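### 3.2 Local history books and their readers

The second group of sources consists of books about one town or one estate, printed in small numbers and sold mostly in the place itself. We found 27 titles of this kind in the district of Govon. Most were written by retired teachers or parish clerks, and only four of them have an index. For this reason they are seldom cited, although they often hold material that is missing in the regional archive.

Van Wyk argued in his earlier study that such books should be read as records of memory and used with caution for dates. We agree with this in general. However, the history of the Brillament estate shows a different case. Its author copied whole pages from the household accounts before the originals were lost in a flood, and the copied sums agree with the tax rolls in every year we could check. The chapters on music and theatre are weaker – they depend on the stories of one family, and the order of events is sometimes confused.

To learn how the books are used today, Annatjie Mofokeng spoke with 20 readers at the library in Flundance during March. The talks were held in the local dialect and later translated by her. Many readers said that they look first for the names of their grandparents, and then for the name of their street. Few had read any of the books from beginning to end. One older reader had written corrections in the margins of her copy and wished that the library would keep it after her death.

The talks took place in the reading room, where borrowed copies may be consulted but not taken home.

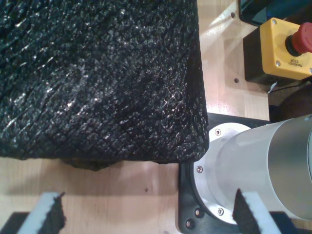
**Figure 1.** Glossy black textured surface on a pale wooden tabletop.

The notes from these talks fill 139 pages and were coded by both authors separately. Where our codes were different, we returned to the dialect text and discussed the passage again. The results for family names and street names are given in Section 4.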